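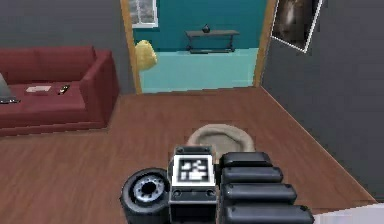

Shona Kereama wrote in to ask why her finger gets zapped when she slides off the sofa and grabs the doorknob. Great question, Shona! You have made a teeny tiny bolt of lightning, and you did it with your pants.

Everything is built from atoms, and atoms carry even tinier bits called electrons. When your clothes rub against a cushion, some electrons hop from one to the other. Now you have too many, or too few. Scientists call this a charge, and because it mostly sits still and waits, they call it static electricity.

Then you reach for some metal. Electrons zoom through metal super easily, so they leap across the gap all at once. Snap! In a dark room you might even spot a blue spark.

Zaps happen most in winter. January air is often very dry, and inside a heated house it gets even drier. In damp weather a thin layer of water on things lets the charge sneak away before it builds up.

Want to play with static? Blow up a balloon and rub it on a wool sweater for 30 seconds. Hold it over some torn-up tissue paper and watch the bits jump! Next, try it near your hair, or stick it to the wall and see how long it hangs on.

And if you're tired of zaps, touch something wooden before you touch the doorknob. The charge leaks away slowly and you'll hardly feel a thing.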